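Virkumwood — progress report for May
Prepared by Beril Ateş for Heloísa Paiva, Clarus production fund

Dear Heloísa,

Please find our report for the third period of the grant. The game can now be played from the first village to the end of the Brito marshes. One complete run takes seven hours if the player does not look for secrets.

The largest work in this period was the crafting system. In the old version the player collected recipes only from chests, and our testers forgot to use them. We changed it so that Wirker, the traveling smith, gives a short task for each recipe. We have 60 recipes written, and all of them are already in the build. The prices are still not good: the best hammer costs 3000 coins, and a player who reaches the marshes has much less than this. We will lower it before the next test.

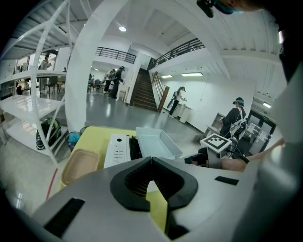 Power strip and trays on the table.

The marsh music is finished and was delivered by the composer in good quality. We are late with the boss fight at the bridge. The animation is ready, but the camera turns too fast when the player is near the wall, and two testers stopped playing at this point. I asked our programmer to work only on this until it is solved — the side quests can wait.

Saving also had a serious error. If the player closed the game while talking to Wirker, the recipe was lost. It is corrected in the current build, and old save files still open normally.

About the budget: we spent less on voice recording than planned, and we would like to move this money to translation. We need your written agreement for this change.

For the next period we plan the following:
Finish the bridge fight
New prices for all recipes
First closed test on console, with 3 outside groups

The current build is in the shared folder, with the same password as before.

With kind regards,
Beril Ateş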